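Mendale Household Food Storage Project
Second Progress Report to the Le Goff Fund
Prepared by Colette Lacroix, Project Manager
Reviewed by Timothée Pruvost, Director of Programs

1. Purpose of this report

This report covers the second period of the grant awarded to Pludar for work on food storage and food waste in private homes in the Mendale district. It describes the work completed, the spending to date, the difficulties met, and the plan for the months remaining. It should be read together with the first report, which set out how households were recruited and how the food diaries were designed.

2. Summary of progress

Enrollment closed in October with 163 households taking part, all of them in Mendale and the neighboring town of Plendach. Each household agreed to keep a diary of food thrown away, to receive two home visits, and to answer a short survey at the end of the project. The first home visit has been made to every household on the list. The second visit has been made to 62 of them, and the others are scheduled.

A total of 666 weekly diaries had been returned when this report was prepared. Return rates were strong in Mendale and weaker in Plendach, where a number of families told us that the paper form took too long to fill in. A shorter form was introduced midway through the period. We will report the two versions separately so that the change does not distort the results.

3. Early findings

The findings below are provisional. Bread, salad greens, and cooked leftovers are the items most often recorded as thrown away. Meat and fish appear less often than we had expected at the time of the application. Families with young children record more waste at the evening meal than at any other time, and several noted in the margin of the diary that portions were the main cause.

Date labels continue to be a source of confusion. Many participants treat "best before" and "use by" as having the same meaning and throw away food that is still safe to eat. The advice sheet left at the first visit deals with this point, but the comments we received suggest that it does so too far down the page. The sheet has been rewritten, and the new version opens with date labels.

4. Staffing

One field visitor left the project during the period and was replaced after a gap of five weeks. The new visitor completed the standard training and went out with an experienced colleague before visiting homes alone. Visits in Plendach were delayed as a result. Evening appointments have been added on Wednesday to make up the time.

5. Spending

Spending is within the approved budget. Printing costs were higher than planned on account of the second diary form and the revised advice sheet. Travel costs were lower, as visits were grouped by street wherever participants agreed. We request the Fund's approval to move the unspent part of the travel line to printing. No increase in the total grant is requested.

6. Kitchen layout and storage habits

The second home visit includes a short set of questions on where food is kept and how easily it can be seen and reached. Participants are asked which foods stay on the counter, which go into cupboards, and which go straight into the refrigerator after shopping.

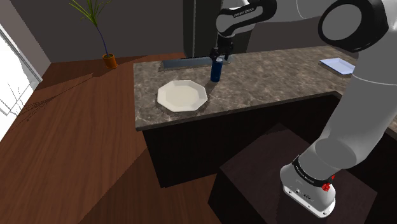

Answers so far point to a link between crowded refrigerators and forgotten leftovers. Households that set aside one shelf for food to be eaten first report fewer discarded meals, although the group is still too small for a firm conclusion. The remaining visits will include an added question on this practice, and participants who do not already use such a shelf will be invited to try one for the last weeks of the diary.

7. Difficulties and risks

The main risk is fatigue among participants. Keeping a diary every week is a real demand on a family's time, and returns usually fall during school vacations. Reminder calls are now made at the start of each month. Missing diaries will be recorded as missing and will not be estimated.

8. Next steps

The remaining second visits will be completed first, followed by the closing survey. Data entry is being carried out alongside the visits. Draft results will be sent to the Fund for comment before the public meeting in Mendale, and a printed summary will be mailed to every participating household.

Questions about this report may be addressed to Colette Lacroix at the Pludar office. The detailed budget table and both versions of the diary form are attached as annexes.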